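Ticket 448
Queue: International Office / visitor system
Subject: Guest list for Bouvier delegation not syncing to front desk
Priority: high (visit is Monday)
Status: open

Opened 8:10
Guest list entered in Skudus last night, front desk screen in Kestum hall shows nothing. Visit page exists, title ok, zero guests. Invitation letters did go out. Parking passes did not. Need names on the desk screen before the badges can print.

8:25
Logged out and in, same. Tried other browser, same. Desk PC restarted. No change.

8:50
Checked the visit record. 58 guests in it, all marked confirmed. Status of the visit itself is "Draft". Changed to "Approved", saved, went back to Draft by itself. No error message.

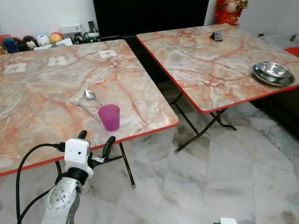
9:15
Called Sedis support. They say a visit won't stay approved if a required field is empty on any one guest. Doesn't tell you which guest of course. Exported the list and sorted it by column. Found 3 with no host department. All three are late additions from the Bouvier side, pasted in from thier spreadsheet.

9:30
Filled in host department for all three. Saved. Visit now stays Approved. Desk screen still empty.

9:40
Sync log says last run 6:00, next run 18:00. Can't wait for that. Asked Sedis for a manual run.
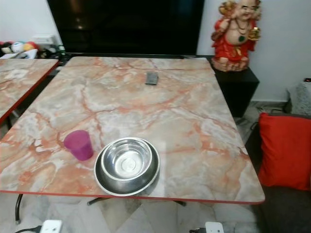

10:20
Manual run done. Desk screen shows guests now, but the welcome room is wrong. Says room 208, should be the main lobby. 208 is the default from the October template. Changed on the visit page, desk screen didn't follow. Second manual run requested.

10:55
Lobby now showing. Parking passes sent too, they were waiting on the approval. Badges printing, first sheet came out one line low, fixed in printer settings (top margin).

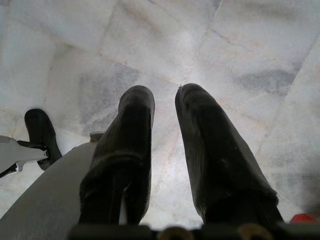

11:30
Direction signs. The template prints the room number in the footer, so old ones are in the bin, reprinted with "Lobby". Also please no floor arrows this time, use the standing holders. Our lobby is polished white marble, same sort of floor as in the photo, and the tape we have leaves marks on it. Holders are in the closet behind the desk.

11:45
To do before closing:
- ask Sedis to show which guest is blocking approval
- take 208 out of the template
- tell Bouvier's office to use our form for late names, not thier own sheet
- check desk screen again after the 18:00 run

18:10
Evening run finished. Names still there, lobby still there. Leaving open till Monday noon incase they add anyone.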